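Shortbread box

A shortbread box is a small carton, usually of printed card, in which shortbread is sold, given and, very often, kept long after the biscuits have gone. It is one of the most recognisable pieces of grocery packaging in Britain, and a wonderfully cheerful one. The small Walkers box shown with this article is rectangular, made of cardboard, and printed in red tartan with golden shortbread scattered across it.
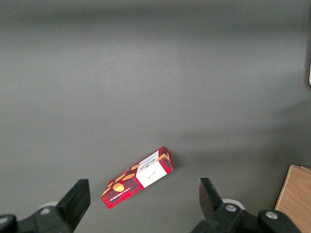 Contents and shape

Shortbread is a plain biscuit of flour, butter and sugar, with no egg and no raising agent in the traditional recipe. It is baked in thick fingers, in rounds, or in a large disc cut into wedges known as petticoat tails. The high share of butter gives it its lovely crumbly bite, and also makes it easy to break, so the shape of the box matters a good deal. Fingers pack neatly side by side and suit a long, flat carton. Rounds are more often stacked in a column, and petticoat tails need something wider.

The smallest boxes hold only a few biscuits, often just 2 or 3 to a sealed inner wrapper, and are the kind found in hotel bedrooms, on trains and in hampers. Larger ones may have a tray inside, or a second layer with a sheet of paper between.

Tartan and other patterns

Tartan has been linked with shortbread packaging for so long that many shoppers could find the right shelf with their glasses off. Red is the great favourite. A tartan is made up of bands of colour crossing at right angles, and the order of the bands, called the sett, repeats across the cloth. It prints beautifully on card — the pattern can run over every face of a box and still look right at the corners, provided the maker has lined up the folds.

Other designs have their followers too. Highland landscapes, stags, thistles and castles all turn up, mostly on gift boxes and tins. Many cartons also carry pictures of the biscuits themselves. The rows of little holes pricked in the dough before baking, known as docking, are nearly always drawn in. They let steam out and help the biscuit bake evenly, and they have become as much a part of its look as its pale gold colour.

The label panel

Where a box is covered in a busy pattern, the name is commonly set on a plain panel so that it can be read. On the box shown the panel is white and takes up the full width of the top face at one end, with the name in small dark capitals beside a tiny emblem and a line of smaller text beneath.

Collecting

Tins get most of the attention, but card boxes have a loyal and growing group of collectors, and it is easy to see why: they are light, they cost almost nothing, and the printing is often superb. The Dincombe Packaging Collection holds 2,479 biscuit cartons, of which some 2 in every 10 once held shortbread. It keeps them flattened wherever the glue allows, between sheets of acid-free paper. Its "Butter and Plaid" display opened on 23 September 2023.

Grease is the chief enemy. Butter from loose crumbs soaks into unlined card and leaves a dark mark that cannot be drawn out again. Sunlight is the other, and reds fade sooner than many colours. A box to be kept should be emptied, brushed out with a soft dry brush and stored in the dark, away from kitchens.

Reuse

A sturdy carton has plenty of life left in it. Small ones are good for seed packets, spare buttons, sewing thread, birthday candles and foreign coins, and the flat faces make splendid gift tags when cut up. Unlined card can normally go in with household paper recycling once the inner wrapper has been taken out, though heavily greased pieces are better left out.

See also

Biscuit tin
Docking (baking)
Folding carton
Petticoat tails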